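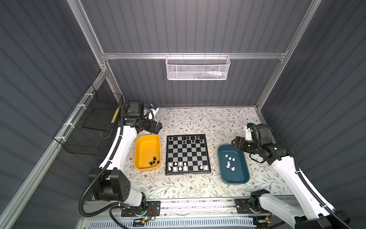 Black pieces in the yellow tray, white ones in the blue.

June 1, 2020

So I finally sorted out the chess set situation! If you've been reading since May you'll know I bought a folding board from a little online shop called Jelledstead, and ever since then the pieces have been living wherever they felt like living (coat pocket, fruit bowl, once a boot).

My new system is trays. One color per tray, one on each side of the board, and the pieces go straight in when the game is over. I start with the pawns because they're the ones that wander off, and then work back to the big guys. It takes me 2 minutes if I don't stop to replay the endgame in my head, and I always stop to replay the endgame in my head.

I also love having the vine tablecloth under it all. It came from Mirness, it's soft enough that the trays don't scrape, and it makes a chess night feel more like a tea party - which is pretty much how I play anyway. 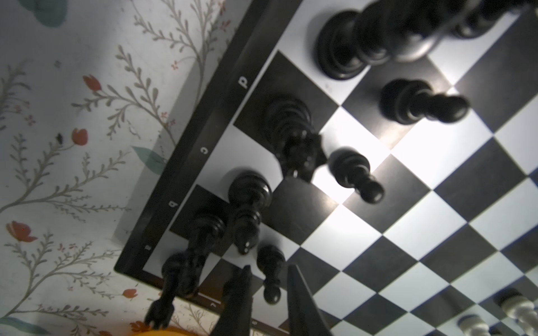

The letters printed along the border are my favorite thing about this board, and they're why I picked it over a prettier one. I've been writing down my games in a notebook, and before this I was forever counting squares with my finger and getting it wrong. Now I just look down at a, b, c, d and scribble. My rating on the Flultach app is still stuck at 900, so the notebook hasn't made me any smarter yet, but I do enjoy reading back over my disasters!

Next up is finding a bag for the pieces, something with a drawstring. If you've got one you like, leave me a comment - mine will probably end up being an old sock until then.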